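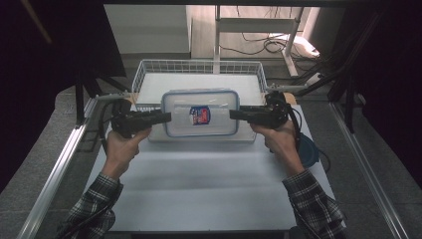 Our project looked at how much cooked food is thrown out in student apartments in Kallville, and why. The work was done for the Food and Households course. We chose this topic after reading the town's waste plan, which covers restaurants and school kitchens in detail but says very little about people who share a refrigerator.

## How we collected the data

We put flyers in the mailboxes of 200 apartments near the Culingate bus stop, and 64 agreed to take part. Each apartment kept a food diary for seven days in September. The diary had one line per item thrown away: what it was, who cooked it, how old it was, and the weight if a kitchen scale was available. Ghada Zoubi and Samer Hattar collected the diaries, and Fionnuala Keogh entered them into a spreadsheet.

Not all apartments had a scale. In those cases we asked for cups or spoonfuls and converted them with a table from our course reader. This makes the weights less exact, mostly for soup and rice.

## Results

The average apartment threw out around 800 grams of cooked food in the week. Rice and pasta were the largest group, followed by cooked vegetables. Meat was thrown out less often, and several people wrote that they made a point of finishing it because of the price.

The most common reason given was "forgot it was there." The second was not knowing who the food belonged to. Apartments where people cooked together threw out less than those where everyone cooked alone, even when the number of residents was the same.
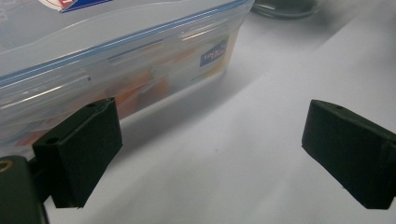
*Clear storage container with the lid on.*

We also asked how leftovers were kept. Most people used whatever was at hand, including the cooking pot with a plate on top. People who could see the food without opening anything reported fewer forgotten items, but this group was small and we would not draw much from it. Labels with a name and date were rare. One apartment on Moussa Street had a shelf that anyone could eat from, and its diary had only two entries for the whole week.

## Problems

Keeping a diary changes what people do. Three apartments told us they had cleaned out the refrigerator before the first day, so old food was missing from their totals. We should have asked for a photo of the shelves a week earlier. The pages for drinks and sauces were also filled in unevenly, and we left them out.
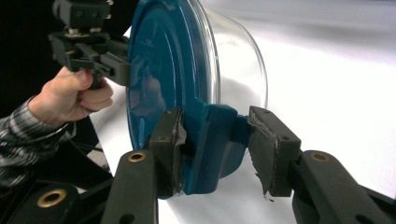
**Randa Boutros**
*Project coordinator and report author*

## Next steps

We would like to repeat the diary in the spring with a simple change: half of the apartments would get a shared shelf and a roll of tape for dates, and the other half would get nothing. Kheri Wanyama, our course instructor, has suggested adding the Lekero dormitory, where each floor has one large kitchen. The diary form needs a separate column for takeout before then, as many people did not know where to put it.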